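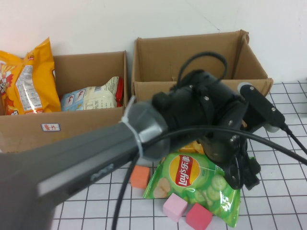 Snack sorting: labels and box layout

Sorting of the November snack delivery uses open cardboard boxes, one category per box, set side by side against the wall. The label goes on the front face, handwritten in red on a white sticker with a blue border. The chips box is marked 薯片.

Large bags stand upright along the left side of the box. Smaller packages lie flat beside them — printed side up, so the name can be read from above. Anything without a category stays on the table until Hsin-yi Hsu assigns one.

Full boxes go to the Deltar shelf, 12 to a row. Report missing stickers to Jomar Agbayani.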